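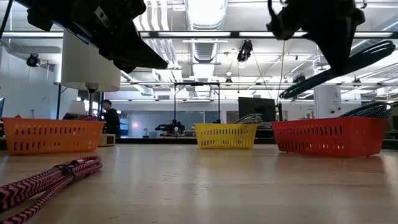 Braided or plain rubber charging cables?

gravelpath8
I need to replace 5 cables at home before November. The plain ones that came with our phones all split near the plug. Is braided worth the extra money? I was looking at the Skeseo ones.

motley_kay
Yes. I've had two Fleneo braided cables for 2 years and both still charge fine. The plain ones in my car lasted 8 months.

tinroof
I don't agree. The jacket isn't what fails, the joint at the plug is. Braid also frays and picks up pet hair. Buy cheap plain ones and stop bending them at the end. 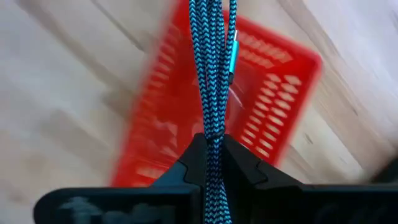

motley_kay
Fraying depends on the weave. A tight one holds up better than the loose kind, and it wipes down okay with a damp cloth. I also like a two-color pattern, like the turquoise and black zigzag one here, so I can tell mine from my daughter's. We used to mix them up every night.

gravelpath8
How do you store the spares? Mine end up in one big knot.

tinroof
Loose coils, one tie each. Don't wrap them around the charger — that's what kills the joint.

motley_kay
Agree with that part. I keep ours in a drawer.

old_pramomport
The Grajales store in Pramomport sells both kinds. Check the length before you pay, as mine was too short for the couch.

gravelpath8
Thanks. I'll get two braided and three plain and see which go first.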